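Povavel Lettings Listings - README

A table of rental and new-build listings for one medium-sized town, tidied up enough that you can load it without swearing. Put together by Ingrid Obi and Tuấn Khổng, with the postcode work done by Hui-mei Fang. Last touched 2nd May.

What is in it

755 listings, one per row, in listings.csv. A second file, permits.csv, has the building permits granted in the same area, matched to listings where we could manage it. Nearly 300 rows have no match at all. Some of those are old houses that never needed a permit in our period, and some are on Skikbridge Road, where the numbering follows a logic known only to the developer.

Columns worth knowing about

price_month - asking rent in whole pounds. Asking, mind you. What anyone paid is between them and the agent.
beds - bedrooms as advertised. A box room counts if the agent said it did.
built - year of completion, blank if unknown. Please don't read blank as "Victorian".
white_goods - yes, no or part. "Part" usually means a fridge and an encouraging tone.
photo_ref - points to the matching file in the photos folder, where there is one.

The white_goods column was filled in by hand from the listing text. Fatemeh Naseri did the first pass and Jordan Whitlock did the second, and where they disagreed the row is marked with a 4 in the check column. Why 4? The codes 1 to 3 were already taken by arguments about parking.
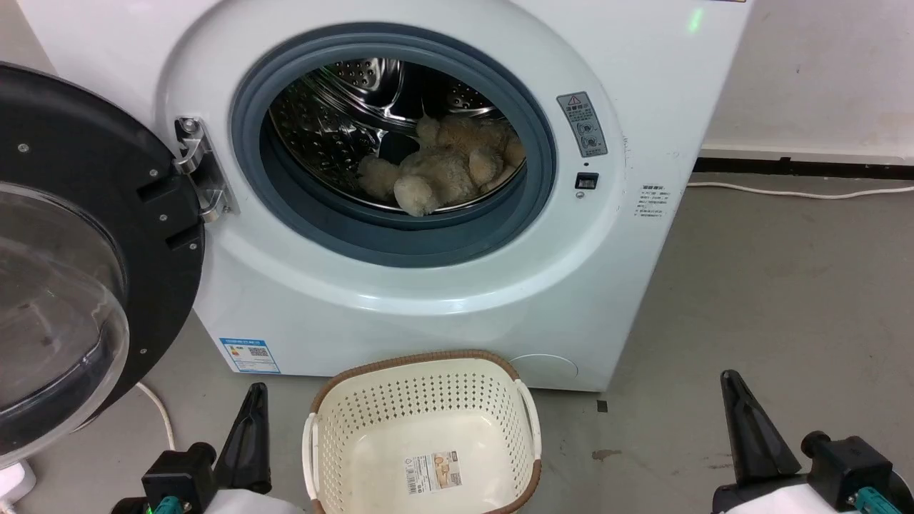
Known problems

Rents are lumpy. A great many flats are advertised at exactly 800 a month, and a model trained on this table will learn to say 800 with tremendous confidence.

The Larnine estate was listed twice, by two agents, with two different ideas of how many bedrooms it had. We kept both sets and added a dup_group column. Filter on it if you want one row per home.

Floor areas came in square feet, square metres and, in one case, "generous". The last is stored as blank.

Getting started

Load listings.csv as UTF-8. Dates are day first. Join to permits.csv on site_id and not on address, unless you have a free afternoon and a forgiving nature.

Use and credit

Free for teaching and research. Please don't use it to set anybody's rent. If you publish something, credit "Povavel Lettings Listings" and tell Ingrid, who keeps a list.

Changes

The October release had the beds and baths columns swapped - sorry to the person who wrote to us about the remarkable hygiene of the town's one-bed flats. Fixed in this version. Spelling of street names is still a work in progress.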